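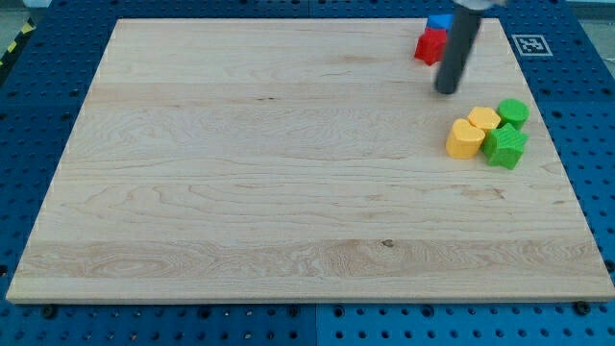 Page 60

May, late evening

I meant to write about the drive to Drisdale and the bad lunch, but my mind keeps going back to that board, so the board gets the page. I had forgotten how much I like a plain piece of pale wood. It has the grain running sideways in long wavy bands, with a darker streak low down and one small knot low down in the middle, and I stood over it like somebody looking at a river. Pallavi says it is maple. I would have said honey and left it there, but she knows her wood and I only know my honey.

And then the blocks on it! A yellow heart, a green star with ridges across the top, a yellow hexagon, a green cylinder, all huddled over on the right, with the red one and the blue one farther up keeping each other company. I was back on Rajkumari's veranda in Lodhi in one second flat — she had a tin of shapes when we were small, and the star was always mine and the heart was always hers, and heaven help any cousin who mixed that up. I must have been 6. I remember the lid would never go back on properly and we carried the whole thing around with a scarf tied over it.

Rajkumari Rathore, if you ever get hold of this diary, I still think you took my star home with you.

I liked the table as well, that cheerful blue with the rows of round holes, and the wood looked so warm lying on it. It made me want to clear off the sewing table and put down one good board with nothing on it but a bowl. I priced something like it once at the Kenomus shop and walked out again quickly.

Must call Pallavi tomorrow before she leaves and ask what oil she uses on her shelves. Also buy lentils, and find the other brown glove.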